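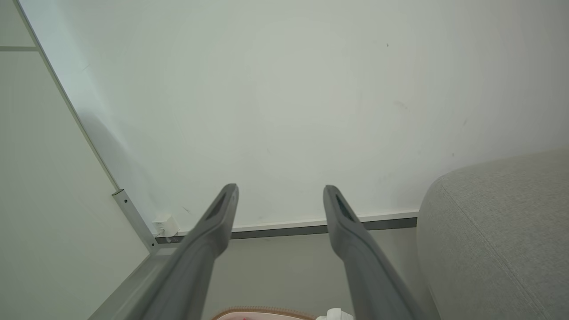 White, and plenty of it.

Home Goals Nets Line Marking Corner Flags Benches & Shelters Clearance Basket

Hareck Battery Line Marker

£1,572 including VAT and mainland delivery

Page updated Tuesday, July 3, 2018

Every football club has a line marker. It lives at the back of the container, behind the broken goal and the bag of bibs, and it has a wheel that squeaks and another that doesn't turn. On Saturday morning somebody drags it out, fills it with whatever was left in the tub last time, and produces a penalty area that would be legal in some other sport.

The Hareck is for clubs that have had enough of that. It's a four-wheeled, battery-powered spray marker with a pump that starts at the flick of a switch and a nozzle that can be taken out, rinsed and put back by a person wearing gloves. We have sold transfer-wheel markers for years and still do, and they are fine. The Hareck is quicker, puts down a crisper edge, and doesn't mind long grass nearly so much. It can't help you if you walk in a wobbly line. We've had one returned on those grounds and we sent it back.

What you get

The tank holds 18 litres, enough for one full-size pitch that has been marked before, with a bit left over for the centre spot you forgot. A pitch being marked out for the first time in a season will want a refill, so take the tub with you and save yourself the walk. Line width comes set at 100 mm from the factory. You can narrow it with the two side discs, which are held on by wing nuts. There is a spare wing nut taped inside the lid. Leave it there until you need it, and you will need it.

The handle folds flat for storage and locks upright with a pin. The wheels are solid rubber, so they can't puncture, and they are set close enough together to go through an ordinary gate. The front pair lock straight for long runs and unlock for the centre circle and the arcs. Please remember to unlock them. The machine will do the D on the edge of the box with the wheels locked, but the result is more of a tent.

The battery is sealed and lifts out for charging indoors. It charges overnight from a normal socket. If it's flat on the morning of a match there is no hand pump and no crank, and you'll be back to the old one with the squeak, so perhaps don't throw that away just yet.

Paint

Use a ready-mixed spray paint or a concentrate that has been properly stirred and strained. We recommend Koseo Bright, which is what we use on the pitch next door, but any decent grass marking paint will go through. Powder won't. Household emulsion won't either, at least not for long, and the warranty has a sentence about it that was written after a specific incident.

String is not included. People do ask. You want a long reel and two pegs, and if you are starting from bare grass you also want a second person who can hold a tape without wandering off.

Cleaning

Tip out what's left, half fill with clean water, and run the pump until it sprays clear. Then take out the nozzle and the filter behind it and rinse both. It takes less time than a half-time talk and does rather more good. Nearly every repair that comes into our workshop is a filter full of dried paint, belonging to a club that swears it was cleaned after every use.

Warranty and spares

The frame and tank are covered for five years, the pump and battery for two. Spare nozzles, filters, discs and hoses are kept in stock and go out in the post the same day if you order before lunch. Tahira Mirani runs the workshop and will talk you through most faults over the phone. It helps if you have the machine in front of you when you ring – and if you've switched it on.

Delivery

It arrives in one large box, mostly built. You fit the handle and the battery yourself with the spanner supplied. We get very busy in August, when clubs notice that the season is about to start, as it did last year. Order before then if you can and you'll have time for a practice run on a bit of grass that doesn't matter.

Will it do other sports?

It will mark anything you can walk in a line along. Rugby, rounders, the car park for the summer fete. If you mark two sports on one pitch, get a second colour and clean the tank between them, or you will have a very pale pink touchline and a referee with questions.

We use cookies to remember what's in your basket. By carrying on you agree to this. Accept Settings

You may also be looking at

Koseo Bright White Grass Paint, ready mixed
Kiketer Transfer Wheel Marker
Polák Corner Flag Set with sprung bases
String reel and steel pegs
Hareck spare nozzle and filter kit
Kiketer goal net clips, bag of 100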